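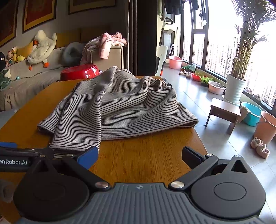

## 2. Method

We wanted to know if the cotton shirts sold at Gellgate market shrink more in hot water than in cold. We bought 14 shirts from the Homel stall and cut a square from the back of each one. Half the squares went into water at 90 degrees and half into cold tap water. Every square stayed in for 19 minutes and was then dried flat on a rack overnight.

We measured each square along the grain and across it, before washing and after drying. The ruler only reads to the millimeter, so small changes are hard to trust.

## 3. Results

The hot squares lost more length than the cold ones. Width changed very little in both groups. In 2 of the hot squares the edges frayed so much that we measured between pen marks instead.

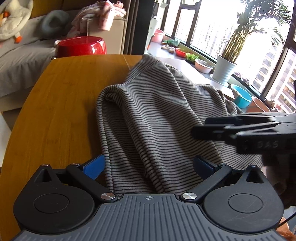

**Why did the length change more than the width?**

The lengthwise yarns are pulled tight on the loom, and hot water lets them relax.

## 4. Problems

We ran out of the Jukevier detergent after the first hot batch and finished with plain water. The cold batch had no detergent at all. A repeat should leave it out from the start.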